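Tips for the bench when the grippers come in

Last updated: September
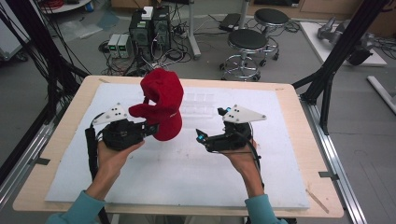 Left gripper on the red fabric piece, right one open and waiting.

Been meaning to write these up. We do soft goods at Haltora, the packing side, and since the new cell went in half of us spend part of the shift with a gripper in each hand, teaching by doing. Odd job. Some love it, some go home with sore thumbs. What I've picked up so far —

Cover the table. White foam board works, leave a bit of wood showing all round so you can get your fingers under to lift it. It dents. Turn it over when it gets bad, then bin it.

Cables down and away from you. Before you start, not after. One loop of soft tape at the wrist if yours keeps dragging.

Sleeves. Snug cuffs, nothing floppy. Baggy jumper cuffs catch in the jaws and then you've lost the whole go.

Keep the dotted plates clean. Dry cloth only, no spray. Greasy thumb print on a dot and the tracking wanders, then you get to do all 60 again. Ask me how I know.

Pinch soft stuff low down and near a seam. Grab the middle and it just squashes and rolls off. One hand holds, other hand waits open till you're sure. Go slower than you think, slower than you would by hand anyway.

Swap every 22 minutes. The sheet from Lindqvist says longer, ignore it, whoever wrote that never held a pair up all morning. Shake your arms out, have a drink of water well away from the bench.

Stool height matters more than you'd expect. Elbows just over the table edge. If the wheels roll about, stand up instead, I do.

Extension leads and power strips on the floor — push them back under or behind before the shift, and tell the next person if you've moved one. Tripped twice in my first week.

Count sheet. Write the number down as you go, not from memory at the end. We did 131 on the Clundesach order and had to argue over six of them becuase the sheet was blank.

About the job itself, since people keep asking. Nobody on our line has been let go. Nights are thinner though, and the folding bench has gone from four people to two, the other two are on checking now. Checking is easier on the back and duller on the head. If you get moved, ask for the training hours in writing, and ask if the rate stays the same. Mine did, a mate's at Stoler didnt until she pushed.

More when I've got time. Hand cream tips next, the gloves are murder.

3411 shares | 22 comments

Get our workshop tips by email. You can unsubscribe at any time.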